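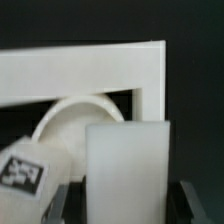 CAN A MACHINE DO THE CHORES YET? CLEVETTI SHARES A YEAR OF RESULTS FROM STONERPORT

Stonerport, September – People ask me the same thing every time I tell them where I work: so when can I have one that does the washing-up? I run the test room at Clevetti, and today we're publishing our first chores report, so I finally have something to send them. The short answer is "not this year", and the longer one is a lot more interesting (I would say that, I know).

We set our arms 17 ordinary jobs. Some came from the home, like putting cups away, pairing socks and wiping down a worktop. The others came from the shop floor at Radwan, the homeware chain, which let us copy its shelves and its back-room routine down to the last awkward corner. Over the year we ran 2314 attempts, and a job only counted as done if a person didn't have to step in at all.

Across the lot, the arms finished 58 per cent without help. Restocking a shelf with boxed goods was the best of the bunch at 71 per cent, and I was thrilled with that! Pairing socks was dreadful. Anything soft, floppy or stuffed in a drawer with other things still gives us a headache, and so do pale things sitting next to other pale things, which any kitchen cupboard is full of.

Speed is the other sore point. I can clear a draining rack while the kettle boils. Our quickest arm needs several kettles, and it still likes to have a good long think before it goes near a glass. We've put the timings in the report too, slow ones included, and anyone buying equipment for a shop should read those pages before the cheerful ones.

What I do think is nearly ready is the dull, repeated work: same shelf, same box, same spot, after closing time. Radwan's store in Rivstead will try that with us this winter, with two arms in the stockroom and the night team there as usual. The team chose which jobs to hand over, and they picked flattening cardboard first, so that's what we're practising now. We haven't got a figure for it yet.

The home will take longer. Every kitchen is different, people move things, and there's usually a cat. I'd love to be proved wrong on that, and if you're working on laundry in particular, please do get in touch (we have a very large bag of socks you can borrow).

The full report is free to read on the Clevetti website. We're opening the Stonerport test room to press and retailers on Wednesday from 10am, and you're welcome to bring a household object for the arms to have a go at. Nothing sharp, please, and nothing you'd be sad to see dropped.

Notes to editors

Clevetti designs and tests robot arms for light handling work and is based in Stonerport. Places on Wednesday are limited, so please book through the press page on our website.

ENDS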